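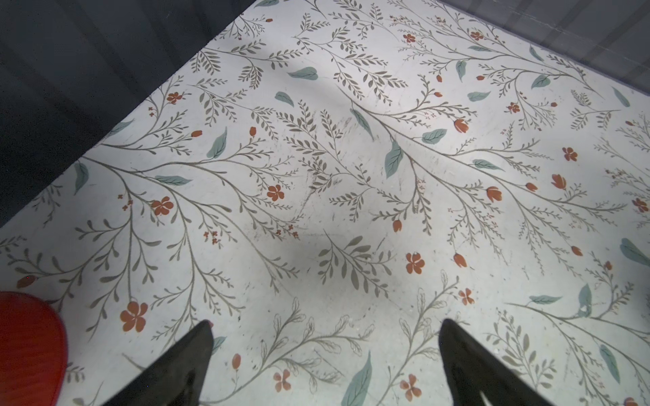 4 min read

The arm in bay 3 had started closing crooked in February, and by spring everybody at Caldale had an opinion about it. Gowda, who ran the bench next door, thought it was the belt. The night shift thought it was the software. Anitha Thevar thought it was the left finger, but she had only been there two months and kept that to herself until somebody asked.

Ching-wen Peng asked.

"Left finger," Anitha said.

"Why?"

"The right one looks the same every morning. The left one I'm not sure about."

Ching-wen pulled the stool over and turned the wrist camera feed up to full size. The floral sheet filled the monitor, orange flowers and gray stems running off at a slant, with the two black fingertips coming up from the bottom. They had used that sheet as long as the bay had been open. It had come out of somebody's kitchen and it was scuffed gray in the middle, but the camera liked it. With a plain white sheet you couldn't tell whether the wrist had moved or the light had.

"Open it all the way," Ching-wen said.

Anitha opened it all the way.

"Now write down where the tips are. Don't use the readout. Use the flowers."

So Anitha took the log and wrote down what was under each tip, feeling a little foolish. She had a degree. She wrote: left tip, on stem, below small bud. She wrote: right tip, short of the bud with the long stalk. Then she ran the fingers closed and open again and looked, and ran them again.

On the fourth try the left tip came back somewhere else. It was a tiny distance. The stem it had been touching was clear of it now, with a thread of white between.

"Huh," said Ching-wen.

They locked out the power and Ching-wen hung her own tag on the switch and made Anitha hang one too. The finger was held on with two screws under a cover plate. Both were tight. Anitha had been hoping for a loose screw, and she put the driver down harder than she meant to.

"Keep going," Ching-wen said. "What's behind it?"

Behind it was the slide, and behind the slide was a pin the length of a fingernail. Anitha got it out with a punch and rolled it across the bench under the lamp. It wobbled. One side had a flat worn into it that she could feel with her thumb.

"Multar pin," said Ching-wen. "They sent us a box of those when Flekton couldn't ship. I signed for them."

She said it the way she might have said it was lunchtime. Then she went to the cabinet and came back with a small paper envelope marked 724, the last of the old stock, and shook a pin out into Anitha's palm.

"I've been keeping this for four years," she said. "Don't drop it."

Anitha didn't drop it. She wiped out the bore with a lint-free swab, put one drop of oil on the pin, and pushed it home. It went in slowly with even pressure all the way, as the manual said it should. The cover went back on. She torqued the screws and marked the heads with a paint pen. They took their tags off the switch, Ching-wen first.

It took a while to come up. The fan started, and the wrist made the small noise it always made when it found its zero.

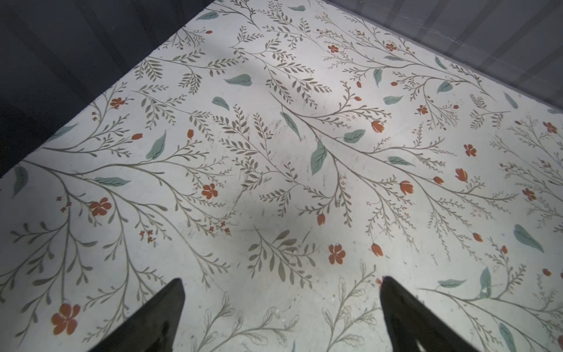 Bay 3, fingers open over the sheet.

"Flowers," said Ching-wen.

Anitha wrote down the flowers again from the start, because the wrist was sitting at a new angle and none of the old notes would do. Between the fingers, a little above the tips, there was one orange flower, and she used that. She closed and opened the gripper and checked it against the flower. She did it 68 times. Ching-wen left for a meeting somewhere in the twenties and came back in the fifties with two coffees, and stood behind her without talking.

The tip came back to the same place each time. Anitha filled in the sheet: part replaced, part number, cycles run. In the box for cause she wrote "worn pin," and then stopped, with the pen over the box for supplier.

"Put it down," Ching-wen said. "Put my name on it too. They'll want to know who signed for the box."

"Are there more of them? In the other bays?"

"Bay 2. Both fingers."

"And we don't have any more of the old ones."

"No."

Anitha wrote Multar in the box, and under it, C. Peng. The date went in the corner, 2 May 2020. Then she drank some of the coffee, picked up the punch and the driver, and went to look at bay 2.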